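Flarkov 手持采集夹爪 组装与设置说明
第 4 节 标记块安装与首次试录

最后更新:4 月

本节假设你已经完成第 3 节的接线,并且夹爪手指可以自由开合。需要工具:2 号内六角扳手,Skevik 支架一套,标记块一个。

4.1 安装标记块

1. 把夹爪放平,断开电池。
2. 将支架放在顶部安装孔上,先用手拧入螺丝,不要马上拧紧。
3. 放上标记块。标记块每条边长 50 毫米,打印的时候请关闭"适合页面"选项,不然尺寸会变小。
4. 检查图案的黑色边框是完整的,没有气泡,也没有折角。
5. 按对角的顺序拧紧螺丝。

注意:请不要用光面胶带盖住图案。反光会使识别中断,我自己在这里浪费了一个晚上。

4.2 布置桌面

6. 选一张稳定的小桌子,铺上单色桌布。桌布有一点皱没有关系。
7. 放几个软的、轻的物体,例如毛绒玩具,再放一个开口的收纳盒作为目标。
8. 固定相机放在桌子的旁边或上方,要能同时看到桌面和标记块。
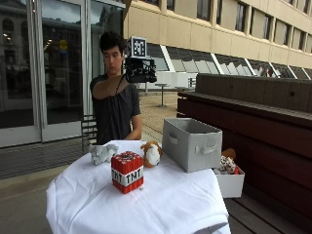 9. 手握夹爪,站在桌子后面,把手臂抬到肩膀的高度,慢慢地横向移动。在 Lamont 软件的窗口里,标记的轮廓应该一直是绿色。
10. 如果轮廓闪动,先把曝光降低一档,然后再试。在室外,云的变化也会有影响,建议每次换位置以后重新做这一步。

小心:移动手臂以前,先看一下身后和两边有没有椅子或者别的人。挂带要调到合适的长度,不可以碰到夹爪的手指。

4.3 试录

11. 连接电池,打开 Flelten 记录程序,端口填 464。
12. 按住录制键 2 秒,听到一声短音以后松开。
13. 拿起一个玩具,放进收纳盒,再按一次录制键停止。
14. 重复 5 次,每次换一个物体的位置。
15. 打开文件夹,确认每次录制都有视频和轨迹两个文件。缺少轨迹文件的时候,通常是标记块在开始录制时朝向了别的方向,请回到第 9 步。

说明:旧版本的支架没有定位销,标记块可能会慢慢转动。每次录制以前请用手轻轻检查一下。如果已经松动,需要从 4.1 的第 5 步重新做,并且在第 5 节里再做一次校准。

联系我们:请使用项目页面的留言表 | © Flarkov 共享工坊 | 返回顶部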